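The meter at Trostivley read 2385 at 6:40 in the morning, and it had read 2385 the evening before. Aparecida Evangelista wrote the figure in the left column of the log, put the cover back on the meter box and stood on it for a moment to make it seat.

A meter that does not advance overnight means one of two conditions. Either no water is being drawn, or the water is being drawn upstream of the meter. The village had 25 connections and a bakery that started its dough at three. The first condition could be ruled out.

She drove back to the district office in Bosilham and reported this to Howard Holroyd, who had been supervisor for two years and still kept his coat on indoors.

"Stuck register," he said.

"I replaced the register in August."

"Then a stuck new register."

He signed a work order for a replacement. The form had a line for cause and he filled it in before she left the room. The Vasilakis catalog listed the part with a lead time of four weeks. Until it arrived, consumption at Trostivley would be estimated from the same period of the previous year, and the bills would go out on that basis. The procedure was sound. It had been written by Rosimeire Dantas, who had held the job before Holroyd and who now lived in the last house on the Trostivley line, above the bakery road.

Aparecida went to see her on Friday, after work. She brought the drawings for the valve chamber, rolled, with a rubber band at each end.
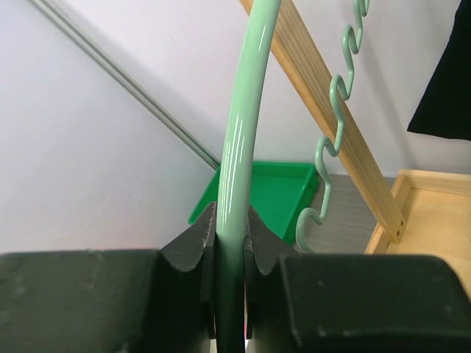

Rosimeire spread the drawings on the kitchen table and held down the corners with two cups, a salt jar and her own left hand. She was seventy-one. She read the sheets in order, including the title blocks.

"Who inspected the bypass?" she asked.

"It's shown as capped."

"I know what it's shown as. I drew it."

The bypass was a short run of pipe around the meter, installed so the meter could be serviced without cutting off the village. It had a gate valve at the upstream end. After commissioning, the downstream end was to be closed with a blind flange, and the sheet carried a note to that effect, with initials in the box.

"Those are Jailson's," Aparecida said.

"Those are Jailson Camargo's initials in my handwriting. He was in the hospital that week. The contractor wanted to be paid, and the flange was on order. I signed for him and meant to go back."

"Did you?"

"I closed the gate valve and hung a tag on it. The flange never came. Then there was the flood year, and after that I stopped thinking of it as a thing left undone."

Aparecida considered the arithmetic. A closed gate valve would have kept the reading correct for as long as it stayed closed. Somebody had opened it, probably by a few turns at first and then fully, at which point the water would take the easier path and the meter would see nothing.

"The bakery?" she said.

"Simone Lacerda has a key to the chamber. I gave it to her, in case of a burst. Her bill doubled last winter. She came here and showed it to me, and I explained how the tariff worked." Rosimeire moved one of the cups and the corner of the sheet lifted. "I may have explained how the chamber worked as well. She asked good questions."

Outside, a truck went down the hill in low gear. Neither of them spoke until it had passed the bend.

"If I report it, they'll look at the signature," Aparecida said.

"They should look at the signature."

"You'd lose the pension supplement."

"Possibly. There's a hearing. I wrote that procedure too." She rolled the drawings up, tighter than they had come, and replaced the rubber bands. "Close the valve before you write anything. Turn it slowly. The packing is old Prutidix and it will leak at the stem if you force it."

Aparecida walked down to the chamber with a flashlight. The tag was still on the handwheel, turned to face the wall. She closed the valve a quarter turn at a time, waiting between turns, and listened to the pipe change pitch. The packing held. When the wheel would not move any farther she went over to the meter box and took off the cover.

The last dial had started to turn. She stood over it until it read 2386, then took out the log and looked for the column headed cause.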